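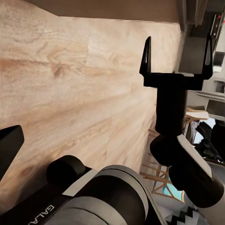 Ellow Releases Simulated Home Tasks for Two-Arm Robots

SKODDALE, 17 Apr 2022 – Ellow today released Flevo, a method for training two-arm robots in simulated homes. The release covers 16 household tasks and 2,000 simulated runs.
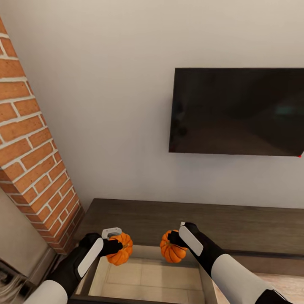

Two simulated arms, each holding a small pumpkin over an open compartment.

Flevo trains both arms under a single policy – earlier work at Ellow used one for each arm. A further 376 runs are reserved for testing. Code will be available through the Ferri project page.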